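**Thursday, sim bench, Valtska cell**

Spent most of the day on the wrist view in the simulated copy of the cell, and I think it's finally in decent shape! Notes before I forget what I changed.

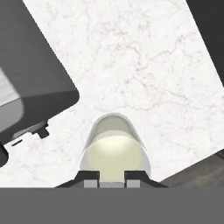 *Wrist view in the sim, translucent piece upright between the pads, marble worktop behind.*

The render is the one I'm keeping as our reference for now. Housing runs straight across the bottom, black bracket near the middle, both pads showing. Anyone who touches the camera mount, please compare against it before you save (I mean me too, I nudged it twice last month and blamed the loader).

What I did this morning: threw out the old mount offset from the Plestau import and typed the numbers in fresh. The import had the camera rotated to 358 degrees, so everything leaned by 2, and I'd been staring at it so long that it looked normal. Janelle Estrella spotted it in maybe five seconds. Thanks, Janelle. It's zero now and the top edge of the housing sits level.

Then the shell material. The yellow-green glow inside it is still a bit strong for my taste, and I want to try it lower, but the rim along the dome reads nicely even with that pale marble right behind it, which was my big worry. I did 4 versions of the shell before lunch and kept the last one. The other three are in the Pangilinan folder if somebody wants them, though I can't imagine why.

Pads: contact friction went back to the default. I had cranked it way up in December to stop a slipping problem and then forgot all about it, so every grasp test from then until now is suspect. Ugh. Erlinda Dela Peña has the list of runs and we'll go through it together.

Still open:

- rerun the 7 grasp tests with default friction
- turn the glow down a notch, save as a new material
- ask Trutell whether their new finger model changes the pad size
- lock the camera mount in the cell file so it can't be dragged by accident

Stopped at 5:40 with the first rerun queued. Left the cell file checked out under my name, so shout if you need it.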